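Preguntas frecuentes sobre el método Flallatel

Actualizado el 21/09/2022

Esta página recoge las dudas que más nos llegan sobre Flallatel, el método de aprendizaje por imitación que desarrollamos en Daltano para tareas de embalaje con dos brazos. Para cuestiones de licencia o de acceso al código, véase el último apartado.

¿Qué problema estudia Flallatel?

La manipulación de objetos rígidos y frágiles en contacto con materiales que se deforman: plástico de burbujas, papel, tela fina. La dificultad principal es que el material tapa el objeto y cambia de forma cada vez que se toca. Un planificador clásico necesita un modelo geométrico de la escena, y con un montón de plástico arrugado ese modelo deja de servir al primer contacto.

¿Por qué vajilla y cerámica?

Porque el brillo del esmalte y el del plástico se confunden en la imagen, y la estimación de profundidad falla con frecuencia. Si el método funciona ahí, el cartón y la madera dan pocos problemas.

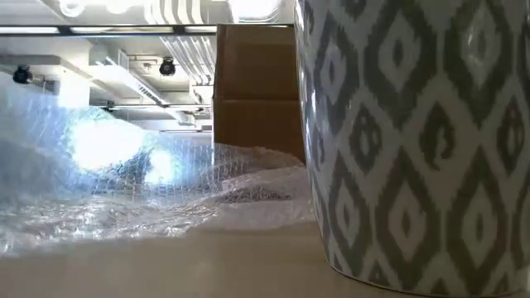
Las piezas se eligen por tamaño y acabado. Mezclamos superficies lisas y estampadas, ya que en las primeras pruebas la política se apoyaba demasiado en el dibujo de la pieza para localizarla y perdía precisión con las blancas.

¿Cuántas demostraciones hacen falta?

El conjunto base contiene 600 demostraciones teleoperadas, repartidas en 13 tareas. Para adaptar el modelo a una tarea nueva usamos 100 demostraciones adicionales. Con menos, el agarre suele aprenderse bien, pero la colocación del envoltorio queda irregular.

¿Qué observa la política?

Imágenes de cámaras fijas, imágenes de las cámaras de muñeca y la posición de las articulaciones. No usamos sensores de fuerza. Las cámaras de muñeca aportan la información más útil en los últimos centímetros antes del contacto, cuando el material cubre parte del objeto y la vista exterior apenas distingue el borde.

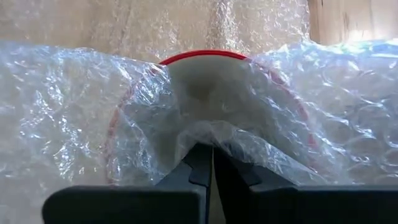 Vista de muñeca: los dedos de la pinza contra el plástico de burbujas que cubre un objeto blanco de borde rojo.

¿Qué salida produce?

Secuencias cortas de posiciones articulares para los dos brazos y de apertura para las pinzas. La secuencia se recalcula antes de terminar de ejecutarse, de modo que el sistema puede corregir si el plástico se desplaza.

¿En qué se diferencia de Diseck?

Diseck era nuestro método anterior. Entrenaba una política por brazo y las coordinaba con un módulo aparte. Flallatel entrena una sola política para los 2 brazos. El cambio redujo los choques entre pinzas y simplificó el entrenamiento, a costa de un modelo más pesado.

¿Se puede trabajar con la mesa desordenada?

Sí, y lo recomendamos durante la recogida de datos. Una política entrenada siempre sobre una superficie despejada se degrada en cuanto aparece un objeto que no conoce.
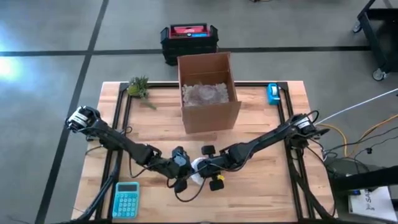 La variación del fondo se controla con una norma sencilla: los objetos ajenos a la tarea cambian entre sesiones y permanecen quietos durante cada demostración. Suelen ser cosas corrientes de oficina o de casa, como la calculadora azul claro, la planta suculenta o el dispensador de cinta que quedan repartidos por el tablero alrededor de los brazos. Al evaluar usamos otros distintos.

¿Cómo se mide el éxito?

Una ejecución se considera correcta si la pieza termina dentro de la caja, cubierta por el material de protección y sin haber caído desde la pinza. Los resultados parciales se anotan aparte y no suman en la tasa de éxito. La evaluación la realiza una persona que no ha participado en el entrenamiento de ese modelo.

¿Cuáles son los fallos más habituales?

El más frecuente es coger solo el plástico y dejar el objeto atrás. También ocurre que la pinza sujeta las dos cosas y no consigue soltar el envoltorio. Los reflejos intensos de las luces del techo empeoran ambos casos. Estamos probando aumentos de datos que imitan esos reflejos, todavía sin conclusiones.

¿Funciona con otros robots?

Solo lo hemos comprobado en nuestra plataforma, Bezerra. Un cambio de pinza obliga a recoger demostraciones nuevas.

¿Están disponibles el código y los datos?

El código de entrenamiento se publicó en junio. Los datos se facilitan a grupos de investigación previa solicitud, mediante el formulario de contacto de Daltano. No distribuimos los pesos del modelo.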